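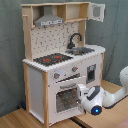 Sutlowは、失敗を含む遠隔操作データから「使える区間」だけを自動で切り出して方策を学習させる手法で、Wavosmontのグループが公開している。このページは、追試を始めてから同じ質問が何度も来るので回答をまとめたもの。先に立場を書いておくと、私はこの手法の主張を半分くらいしか信じていない。区間の切り出しは、グリッパがいつ対象に「関わった」かを画像から判定できるという前提に乗っている。ところがオーブンの取っ手のところに白い指先が重なっているだけでは、もう掴んでいるのか、これから掴むのか、人間が見ても決められない。論文はこの判定をほとんど自明のように扱っている。

## Sutlowは何をする手法なのですか

1本のデモを短い区間に分け、各区間に0から1のスコアを付けて、低い区間を学習から外す。スコアを出すのは画像だけを入力とする小さなネットワークで、関節トルクも指の開度も使わない。後段の方策は普通の模倣学習で、特に変わったところはない。

売りは「失敗したデモも捨てずに済む」という点。途中までうまくいっていれば、そこだけ使う。考え方としてはまともだと思う。

## 論文の主張を一行で言うと?

1,272本のデモから自動で選んだ区間で学習した方策が、人手で選別したデータで学習した方策を上回った、というもの。

ただし「人手で選別」の手順が付録に数行しかない。誰が、どの基準で、どの角度の映像を見て選んだのかがわからない。比較相手が弱ければ何でも勝てるので、私はここを一番疑っている。

## 追試の条件を教えてください

タスクは6種類で、すべて子供用のままごとキッチンを使う。オーブンの扉の開閉、鍋の移動、つまみを回す操作など。評価は合計558試行で、タスクごとに同じ回数を割り当てた。

方策の学習コードは公開版のまま。スコアの学習だけは乱数の種を変えて繰り返した。公開版では種が固定されていて、そこを動かすと結果がどれだけ揺れるか見たかったからだ。

## なぜ本物の台所を使わないのですか

よく聞かれる。元の論文がままごとキッチンなので、追試もそれに合わせた。

その代わり、結果を実際の台所に広げて語るつもりもない。論文の序論には「家庭環境における操作」と書いてあるが、おもちゃの扉と実物のオーブンの扉では重さも蝶番の抵抗もまるで違う。論文にある実験からそこまでは言えない。

## 結果は再現できましたか

一部だけ。扉の開閉では、Sutlowで選んだ区間のほうが、全データをそのまま使うより良かった。種を変えても順位は入れ替わらなかった。

鍋の移動は駄目だった。種によって順位が変わる。ある種では全データのほうが良く、別の種ではSutlowが良い。これを「改善した」と書くのは無理がある。

つまみの操作は成功率が全体に低すぎて、手法の差なのか偶然なのか判断がつかない。こういうタスクを平均に混ぜると、表の見た目だけが整う。

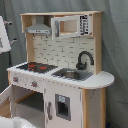 平均の話を続けると、論文の主表にはタスク別の数字がなく、全タスクの平均だけが太字で載っている。補足資料を開くと内訳があり、伸びの大半は扉のタスクから来ている。扉のデモは件数も多い。データが多く、動きが大きく、開いたかどうかも判定しやすいタスクで効いた手法を、操作一般の手法として紹介するのは気が早い。

## 失敗したデモは本当に役に立っているのですか

わからない、というのが今の答え。

確かめるには、失敗デモから取った区間をすべて除いてSutlowを走らせればよい。論文にはこの比較がない。こちらでやってみたところ、扉のタスクでは差がほとんど消えた。つまり効いていたのは成功デモの中の無駄な待ち時間を削ったことで、失敗デモの寄与は小さいのかもしれない。まだ扉でしか試していないので断言はしない。

もしそうだとすると、もっと単純な方法で足りる。腕が止まっている区間を速度の閾値で落とすだけなら、ネットワークを学習させる必要もない。この比較はいま準備している。

## スコアは人間の判断と一致しますか

2人で独立にラベルを付け、スコアと突き合わせた。大きく動いている区間ではだいたい合う。合わないのは接触の前後で、ここは人間どうしの判断もかなり割れた。

人間どうしが割れるところで機械が間違えても責められない。そのかわり「人間並みの判定」という宣伝文句にも意味がなくなる。

## カメラの位置を変えるとどうなりますか

悪くなる。スコアの学習に使った視点から外れると、区間の境目がばらばらと動きはじめる。論文には「視点に頑健」とあるが、試されているのは画像の切り抜き位置と明るさの変更だけで、カメラ自体は動かしていないように読める。画像を少しずらして切り抜くことと、斜めから撮ることは別の話だ。

追加で視点を増やして学習すれば改善するとは思う。しかし、そのぶんラベルを作る手間が増えるなら、人手を減らすという当初の目的がどこまで残るのか。 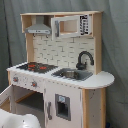 ある読者からは、視点の問題はSutlow固有の欠点とは言えず、画像だけで評価する手法ならどれでも起きるはずだ、という指摘が届いた。手首の力覚を足せば接触の前後は片付くのだから、そこを責めるのは公平でない、とも書かれていた。

前半はその通り。後半には同意しない。力覚を足せば片付くという実験を誰も出していないし、足した時点で「画像だけで済む」という論文の利点が消える。足した版を別の手法として評価するなら歓迎する。

## Csonkaのベンチマークでは上位でしたが

Csonkaの順位は自己申告の成功率に基づいている。成功の定義も提出者が書く。Sutlowの提出では、扉が「動いた」時点で成功になっていて、開ききったかは問われない。私の追試では開ききることを条件にした。数字が低いのは一部そのせいで、両者をそのまま並べて比べないでほしい。

緩い定義で採点し直した数字もあとで載せる。そのほうが公平だろう。

## Mastier製の腕でないと動かないという話は本当ですか

コードの中に、Mastierの腕の可動範囲を前提にした定数がいくつか直書きされている。別の腕で使うなら書き換えがいる。動かないわけではないが、気づかずに走らせると動作が途中で飽和して、手法のせいで失敗したように見える。正規化の設定を最初に確認すること。

## 結局、使う価値はありますか

扉の開閉のような、動きが大きく終わりがはっきりしたタスクで、デモに待ち時間が多く混ざっているなら試していい。導入は一日かからない。

細かい接触が中心のタスクには、今の段階では勧めない。使うなら必ず種を複数回し、速度の閾値だけで選んだ場合と並べて比べてほしい。1回走らせて良かったという報告はもう十分に見た。

## 追試のデータはもらえますか

試行ごとの成否の表と設定ファイルは公開する予定。映像は容量の都合で後になる。設定ファイルには公開版との差分だけを書いてあるので、元のリポジトリと合わせて読んでください。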